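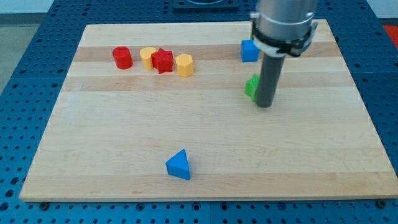 Visit report: Drallwood volleyball center, open day

The Drallwood center opened its courts to outside coaches on August 1, 2020. I went mainly for the floor and the serving program, both of which have come up at our own club meetings, and partly to see how the new net system is anchored. The notes below follow the order of the tour. Prices were not discussed and I did not ask for them.

Building

The hall is a former sawmill shed on the Kuruc road, extended on the north side. It now holds three courts in a row, with divider curtains between them. The original roof trusses were kept. Clear height over courts 1 and 2 is 11 meters at the ridge, falling toward the walls. Court 3 is in the extension, under a flat roof, and is lower. High digs there reach the ductwork, and the house rule is to replay the point in training and call the ball out in matches.

Entry was by timed group. Ours was a group of 11, mostly school and club coaches, plus one official who wanted to look at the stand. Masks were worn in the corridors. The doors at both ends of the hall stood open all morning, which made the temperature acceptable but moved the curtains enough to be a distraction on court 2.

Floor

Courts 1 and 2 have a sprung wood subfloor with a synthetic top layer. Court 3 has the same top layer glued to a foam pad over concrete. The difference is easy to feel. On court 3 the first contact is softer and the rebound is slower, and two of the coaches who jumped on both said they would not want to run a full blocking session there. The center uses court 3 for serving, passing and the younger age groups.

The boundary lines are painted, not taped. The attack line had been repainted on court 1 and stood slightly proud of the surface. I ran a shoe over it several times without catching, but I would want to look again after a season.

Cleaning is done with a walk-behind machine before the first session and a dry mop between sessions. The staff asked us to leave street shoes on the rack by the door.

Net system and stands

The posts sit in floor sleeves with locking covers. They are steel with a crank on the inside face, padded to head height. Changing from the boys' to the girls' height took one person under two minutes, using a pin and a printed scale on the post. The scale was checked with a chain at the center of the net during our demonstration and was correct there. It was not checked at the antennas.

The referee stand clamps to the post. It is stable but narrow, and the official in our group found the upper step too short for a size 12 shoe. The center said a wider step is on order.

Ventilation

Two roof units serve the three courts. The filters are changed by the staff from a gangway reached through a hatch marked Filtereck, which is also the name everyone uses for the small storeroom under it. Ball carts, spare antennas and the scoreboard console are kept there. With the units on full, a float serve hit from the north end of court 1 drifted visibly toward the wall. The units are turned down for matches.

Serving program

This was the part with the most content. Eduard Ševčík runs the serving sessions and gave a talk of about half an hour on the recording method, followed by a live session with his junior players on court 3.

Each serve is entered on a paper sheet by receiving zone and by result. There are five results: ace, pass that limits the setter to one option, pass that leaves all options, error long or wide, error in the net. Net errors are kept separate because he treats them as a toss problem until shown otherwise. The sheet has no column for speed. He used a radar gun for one winter and stopped, as players chased the number and their toss moved forward.

The sheets from last season contain 2281 serves, match and training combined. Training serves are entered only if a passer is on court. Serves into an empty court are practiced but not written down.

The live session had three parts. Players first served to a called zone at normal tempo. They then repeated it after a sprint to the far wall and back, with eight seconds between the whistle and the hit. The last part started every rotation at 22-24, and a missed serve ended the rotation at once. Players who missed went to the passing side and stayed there until somebody else missed. Error rates on the third part were clearly higher than on the first, and he said this gap is what he looks at when choosing a serving substitute.

Questions afterward were mostly about jump serves. He does not teach them until a player can hold a standing float to the back third over 30 recorded serves with no more than three errors. One coach thought this was too strict for tall players. Ševčík answered that he has made exceptions twice and went back on one of them.

Visiting team

The Benden girls' team was using court 1 during the second half of the tour and agreed to be watched. They ran serve receive with three passers, the libero taking a little over half of the width. Calls were early and loud. Their setter started from close to the net and was late on any ball passed behind the attack line, and their coach stopped play several times to move her starting point back a step.

Practical points

Parking is on gravel behind the building and fills early. The showers were closed. Drinking water had to be brought in. There are fixed seats along court 1 only, and anyone filming courts 2 or 3 will need a tall tripod to clear the curtain rail.

Items to follow up for our club: the receive sheet (a blank copy was handed out and is in the office folder), the post sleeve dimensions, and the make of the foam pad under court 3, which the staff could not give me on the day.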